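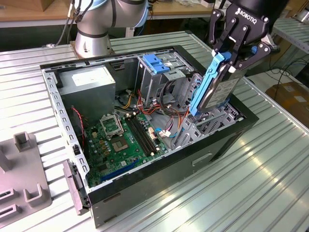 デスクトップPCのハードディスクを自分で入れ替える

古いタワー型のパソコンを開けてハードディスクを入れ替える作業は、慣れてしまえばお茶が冷める前に終わってしまうくらいのものなのですが、初めてのときはやっぱりどきどきしますよね。わたしも最初の一台のときは、ネジを一本外すたびに手を止めて、ほんとうにこれを外していいのかしら、と説明書を読み返していました。このページでは、そんなふうに初めてケースを開ける方に向けて、青いプラスチックのトレイ(メーカーによってキャディとかマウンターとか呼ばれています)に3.5インチのドライブをはめて、ベイに差し込むタイプのケースを例に、ひととおりの手順を書いていきます。

ネジ止め式のケースをお使いの方も、トレイのところを読み替えていただければ、前後の流れはほとんど同じです。

用意するもの

・プラスドライバー(2番。先が磁石になっているものでも大丈夫です)
・新しい3.5インチのSATAハードディスク
・SATAのデータケーブル(いまのものを使い回すなら不要)
・小皿か、仕切りのついた小箱
・マスキングテープとペン
・懐中電灯、またはスマートフォンのライト
・必要なら静電気防止のリストストラップ

データケーブルは、古いものをそのまま使ってもたいていは動きます。ただ、抜き差しのたびに爪がゆるくなっていくものなので、わたしは予備を一本、引き出しに入れておくようにしています。近所のお店で700円でした。L字型のコネクタとまっすぐなコネクタがあって、ベイの奥行きに余裕がないケースではL字のほうが助かることもあれば、逆に隣のドライブにぶつかって困ることもあります。買う前に一度ケースを開けて、いま付いているほうを見ておくのがいちばん確実だと思います。

それから小皿。これはもう、ぜひ用意してください。側板のネジとドライブのネジは、見た目がよく似ているのに太さやピッチが違うことがあり、混ぜてしまうと後で泣きます(泣きました)。

作業の前に

大事なファイルの控えは取ってありますか? 入れ替えの途中で何も起こらなかったとしても、古いドライブは年齢なりに弱っているかもしれません。写真と書類だけでも、外付けのドライブなり何なりに写してから始めましょう。

控えが取れたら、普通にシャットダウンして、背面の電源スイッチを切り、電源コードを抜きます。LANもモニターもキーボードも全部抜いてしまって、本体だけの身軽な姿にしてあげてください。コードを抜いたあとで、正面の電源ボタンを30秒ほど押しっぱなしにしておきます。中に残っている電気を逃がすためのおまじないのようなもので、同じ工房のSheyla Llanosさんはこの間に肩を回しているそうです。

置き場所は、広くて平らで、明るいところがいいですね。絨毯の上は避けましょう。机に傷をつけたくないときは、段ボールを開いて敷くだけで十分です。

手順1 本体を寝かせて側板を外す

タワーはできれば立てたままにせず、横に寝かせて作業します。開けるほうの側板が天井を向くようにそっと倒してください。寝かせてしまえば、ケーブルもネジも上から見下ろせますし、ドライブも真上から扱えるケースなら、ぐっと楽になります。

側板は背面のネジで留まっていることが多く、外したら後ろ側へ少しずらすと浮いてきます。レバー式のものもあります。固いときに力まかせに引っぱると、端の鉄板で指を切ることがありますから、手袋をするか、手のひら全体で押すようにずらしてみてください。機種によっては正面の化粧パネル(ベゼル)も外さないとドライブのカゴに手が届きません。ベゼルは内側のプラスチックの爪で引っかかっているだけのことが多いので、ケースの内側から爪をひとつずつ押してやると、ぱこん、と外れます。この爪が年数のたったケースだとよく折れるんです。寒い部屋に置いてあった機械は、しばらく暖かいところで休ませてからのほうが安心です。

外した側板とベゼルは、踏まないところへ。

手順2 触る前に、まず眺める

開けたらすぐに手を入れたくなるのですが、ここはひと呼吸。四角い金属の箱が電源ユニットで、そこから赤や黄、黒やオレンジの線が束になって伸びています。束はたいてい、マザーボードへ行くもの、ドライブへ行くものに途中で分かれています。どの線がどこへ行っているのか、指でなぞりながらたどってみてください。そしてスマートフォンで何枚か撮っておきましょう。真上から一枚、ドライブのまわりを一枚、コネクタのまわりを近くから一枚。戻すときに、この写真がほんとうに頼りになります。

マスキングテープに「下のドライブ・電源」「下のドライブ・データ」などと書いて、線に巻いておくのもいい方法です。

もしCPUを外した状態のマザーボードで作業をするなら、ソケットにはくれぐれも気をつけてください。押さえの金具が上がったソケットはピンがむき出しになっていて、そこにネジが一本落ちただけで曲がってしまうことがあります。付属の保護カバーがあればかぶせて、なければ上でドライバーを振り回さない、ケーブルを引きずらない。組み立ての順番を自分で決められるのでしたら、ドライブの出し入れを済ませてからソケットを開けるほうがのんびりやれます。

電源ユニットのケースは、何があっても開けないでくださいね。コードを抜いた後でも、中は素人が触っていい場所ではありません。

手順3 古いドライブを外す

ドライブにつながっているケーブルは二本です。幅の広いほうがSATA電源、狭いほうがSATAデータ。どちらもケーブルそのものではなく、コネクタの根元をつまんで、まっすぐに抜きます。データケーブルに金属の小さなばねが付いているものは、ばねを押しながら抜いてください。押さずに引くと、ドライブ側の端子ごとぐらっときます。

抜けたら、トレイの取っ手か爪をつまみます。両側からきゅっと挟むと引っかかりが外れるもの、片側のレバーを起こすもの、いろいろです。少し動いたのを確かめてから、レールに沿ってまっすぐ引き出します。途中で止まったときは、たいてい爪の片方がまだ引っかかっているか、奥でケーブルが絡んでいるかのどちらかなので、いったん戻してもう一度。こじると、トレイのほうが割れます。

以前、Colleen Bergeronさんが持ち込んだOlixの古いケースでは、トレイが固くて固くて、ふたりで覗き込んだら、裏側から長いネジが一本、追加で留めてありました。前の持ち主の方がよほど心配だったのでしょう。動かないときは、裏側の側板も外して見てみるといいですよ。

手順4 新しいドライブをトレイにはめる

トレイは柔らかめのプラスチックでできていて、左右の内側に短いピンが出ています。このピンを、ドライブの側面にあるネジ穴に合わせます。片側を先にはめて、反対側を少し開くようにしながらかぶせると、ぱちんと収まります。はめ終わったら、軽く揺らして、ピンが穴から浮いていないか四隅を見てください。

向きも確認しておきましょう。コネクタのある側がトレイのどちらに来るかは、さっき外した古いドライブと並べてみればすぐわかります。わたしは何度か逆にはめて、差し込んでから気づきました。

新しいドライブを持つときは、側面を持つようにします。裏の基板はなるべく触らず、机に置くときもそっと。ハードディスクは落とすのはもちろん、かつんと倒すだけでも嫌がる道具です。触る前に、ケースの塗装されていない金属の部分に手を触れておくと、体にたまった静電気が逃げてくれます。

シリアル番号はベイに入れてしまうと読めなくなることが多いので、入れる前にラベルを撮っておきましょう。保証のやりとりで聞かれることがあります。

手順5 ベイに差し込む

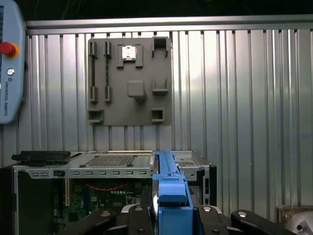
側板を外した本体。メッシュ状に穴のあいた金属のドライブケージと、奥の壁には灰色のホルダーボード。

いよいよ差し込みです。まずベイの中と入り口にケーブルが垂れていないかを見て、かかっている線は脇によけておきます。線が多くてすぐ戻ってきてしまうときは、マスキングテープでケースの縁に仮留めしてしまいましょう。

ドライブをベイの口に合わせて、傾けずに、ゆっくり。上から下ろす向きのケースでは、ドライブの重みで最後にすとんと落ちがちなので、底に着くまで手を離さないでください。レールに入ったかどうかは、少し入れたところで左右に軽く動かしてみるとわかります。がたつくようなら片側がレールの外です。きれいに入っているときは、ほとんど遊びがなく、すうっと進みます。

最後に爪がかちっと鳴れば固定完了。鳴らない機種もありますから、軽く引いてみて、抜けてこなければ大丈夫です。

ケージの角などに黒いゴムの輪(グロメット)が付いているケースもありますね。ドライブの振動が鉄板に伝わるのをやわらげるために使われるゴムで、年数がたつと硬くなったり、ひびが入ったりします。触ってぽろぽろ崩れるようなら、この機会に同じ寸法のものに替えておくと、うなるような音が静かになることもあります。小さな丸穴が並んだメッシュの部分は空気の通り道ですから、ほこりで目が詰まっていたら、柔らかい刷毛でさっと払ってあげてください。ほこりを払うのは、ドライブを入れる前のほうがやりやすいです(書く順番を間違えました、ごめんなさい)。

手順6 ケーブルをつなぐ

SATAのコネクタは断面がL字になっていて、逆には入りません。入らないときは押さずに、裏返してみてください。データケーブル、電源ケーブルの順につなぐと、わたしは手が入りやすいのですが、ケースによっては逆のほうが楽なこともあります。

マザーボード側を抜いていない場合はそのままで結構です。抜いた方は、撮っておいた写真を見ながら同じ場所に戻しましょう。違うポートに差しても認識はしますが、起動の順番が変わって、あれ、立ち上がらない、と慌てることがあります。

つないだら、ケーブルがファンの羽根に触れないかを確かめます。ついでに、作業中に肘が当たってゆるんだコネクタがないか、ほかの線も軽く押さえておくと安心ですね。

手順7 閉じる前に試運転

側板はまだ閉めません。閉めてから認識していないことに気づくと、がっかりしますから。小皿にネジが残っている数を見て、ケースの中に落ちていないことを確かめてから、電源コードとモニター、キーボードをつなぎます。CPUやメモリを外してあった方は、もちろん先に元どおりにしてください。

電源を入れたら、中には手を入れずに、UEFI(BIOS)の画面を開いて、ドライブの型番が一覧に出ているかを見ます。出ていれば、ほっとひと息。出ていないときは、一度電源を切ってコードを抜き、データケーブルの両端と電源コネクタを差し直します。それでもだめなら、別のSATAポート、別のケーブルの順に試してみてください。

かちっ、かちっ、と規則的な音がずっと続くようなら、使い続けずに購入店に相談を。

無事に見えていたら、また電源を切ってコードを抜き、ベゼル、側板の順に戻します。ネジは最初に全部を軽くかけて、それから順に締めます。

新品のドライブは、OSの中で初期化とフォーマットをするまで、エクスプローラーには出てきません。Windowsなら「ディスクの管理」を開いて、新しいディスクを初期化し、ボリュームを作成してください。初期化する相手を間違えると中身が消えますので、容量と番号をよく見てからどうぞ。

よくいただく質問

古いドライブはどうしたらいいですか?
しばらく取っておくことをおすすめします。わたしは静電気防止袋に入れて、外した日付を書いて、棚に寝かせています。新しいほうで困りごとがないとわかってから、データを消して手放せばいいと思います。

トレイが一個しかありません。
同じ型番のトレイが中古で見つかることがあります。うちの棚にはAkisのケース用が何組かあって、300円でお分けしています。形がよく似ていても、レールの幅がわずかに違うと入りませんので、古いトレイをお持ちください。

SSDに替える場合も同じですか?
2.5インチのSSDなら、3.5インチに合わせる変換の枠を使えば、あとの手順は同じです。

2024年11月3日 手順2にCPUソケットの注意を書き足しました。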